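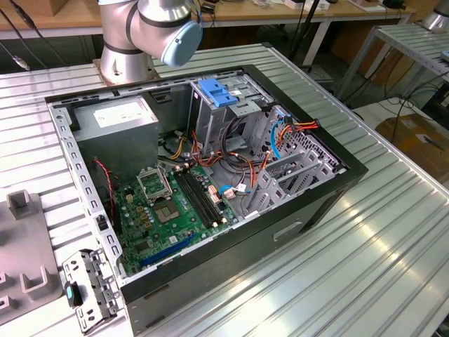 Working Rules for Robot-Assisted Computer Teardown
Student project report, Serkari Technical College
21 January 2019

1. Purpose

Our group was asked to write a set of working rules for taking apart desktop computers with two robot arms. The project is called Lollow. The arms were already installed when we started in September, and there was a safety sheet for them, but it only covered power-up and the emergency stop. It said nothing about the computer on the bench, the cables inside it, or people reaching in while an arm is close by.

We read the general requirements for industrial robots and for collaborative operation, took what applied to a student bench, and wrote it in words a new lab member can follow. The rules were used for 70 teardown runs and changed twice.

2. Before the arms are enabled

The computer is unplugged from the wall and the power button is held down. The power supply unit is never opened, by a person or by an arm. It is removed whole and goes in the marked bin.

The case is laid on its side with the open side up. Parts that have been taken off may stay on the bench only if they are outside the path of both arms. In our first version all loose parts had to leave the bench. That was dropped because operators were walking back and forth too much and leaving the pendant behind.

3. Hands near the gripper

This rule took the most time. Some steps still need a person, mainly holding the case steady and using small hand tools. We settled on the following:

The arm is in a protective stop before a hand enters the case or touches its sides within 400 mm of the gripper.
The person with the pendant says "stopped" out loud, and the other person repeats it.
Sleeves are close-fitting. No rings, watches or lanyards.
Hands stay on the outside of the case if the job allows it.
The arm is not restarted until both hands are off the case and the tool is off the bench.
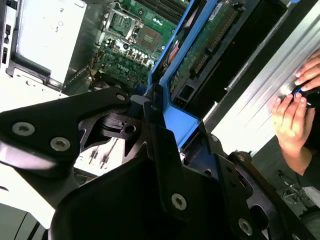
Figure 1. Hands at the side panel, seen past the gripper.

If 2 people are needed at the case, a third person holds the pendant. A run with fewer people is postponed.

4. Pulling cables

Cables are pulled at 100 mm/s or less. The gripper closes on the bundle before any upward motion starts, and the operator checks that no wire from another bundle is caught between the fingers. If a connector does not release, the arm is stopped and the latch is opened by hand under the rules in section 3. Increasing the pull force is not allowed.

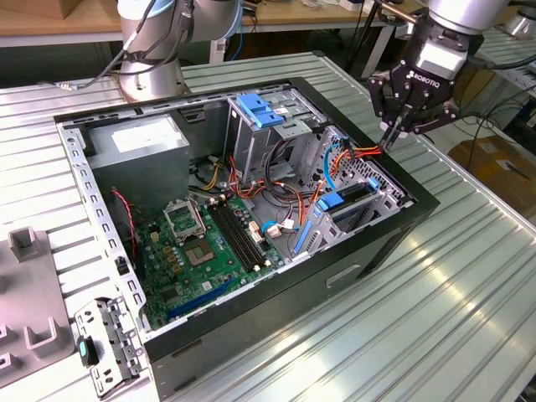 Figure 2. Gripper closed on the orange and red cables at the top edge of the case.

5. Records

Each run gets one line in the Gatus log: computer model, steps done by arm, steps done by hand, and every stop with its cause. We first used the longer Yoon form, but it was often filled in the next day from memory.

6. Open points

The rules do not yet say what to do if both arms need to work inside the case together. At present only one may be below the rim. We also have no rule for sharp edges on removed brackets, apart from wearing gloves when carrying them. The next group should take up both points before adding new computer models.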